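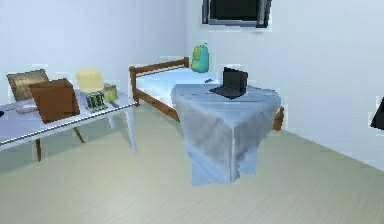
Gisamwood started in Broven with 76 of us packing household orders by hand. We still do, and now the robots take the dull reaching and lifting!

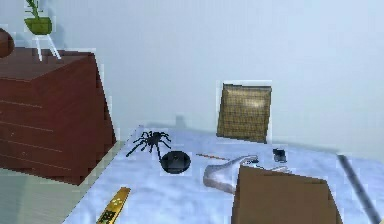
Our packers decide what an arm learns next, and they love it. They try it in simulation first, on small awkward things like a toy spider or a thin stick lying near a little cube. Once they're happy, it goes to the floor, where 176 people now work shorter shifts with far fewer sore shoulders. New training starts in April.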